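Returns Hall, Pekside: the folding table with the robot
Gallery page by Rodica Lungu, updated 02/10/2026

I work in the returns hall of Herkow in Pekside. Clothes which customers send back come to us, and we must check them, fold them and put them again on the shelf. Until last July all of it was done by hand. Now there is a robot arm at one of the tables, and people from our other building in Staniforth ask me often how it is to work next to it. For them I made this page.

On a busy day the hall receives 2,120 pieces. Before, each of us took a piece from the cart, opened it, looked at it, folded it and closed the bag. The arm is now learning the part in the middle, the taking and the folding. The looking is still ours. A stain or a smell of perfume must be found by a person, and I think this will stay so for a long time.

What changed the most for me is my shoulders. I used to stand and fold for the whole shift with one break of 30 minutes. Now I change place every 90 minutes between the inspection table, the bagging and the robot table. At the robot table I put the garments down, I watch, and I press the stop button when a sleeve goes under the edge.

Not everybody is content with it. My colleague Mwangi Swai was the fastest folder in the hall, and he told me that he felt a little strange in the first weeks, to teach a machine the thing that he was known for. He got a new job title and a course of two weeks in Pudthorpe. The pay is higher, but not by much, and he says this openly also to the managers. He misses that we talked more when all of us stood at the long table.

We were promised in writing that no person loses the place before the trial is finished. What comes after it, we don't know yet. The question is on the list for the next meeting with the management.

T-shirts go well and towels go very well. Thick shirts with a collar are more difficult, because the cloth gathers in one point between the fingers and the rest hangs how it wants.

Flannel shirt in red and black check, size M, with the tags still near the collar.

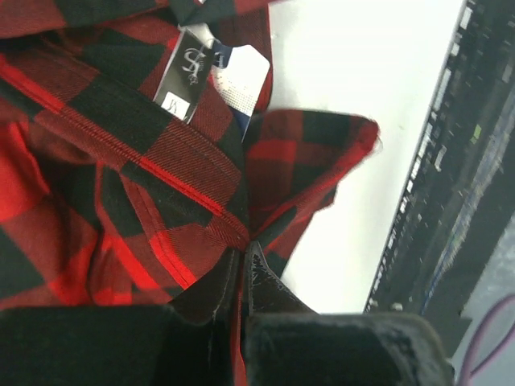 For such pieces we still keep one table where everything is folded by hand, and new colleagues begin there. Mwangi insists on it. He wants that each person can fold a shirt well before they correct the robot. If you work in Staniforth and you want to try both tables, call me on extension 527 and I will ask for a visit.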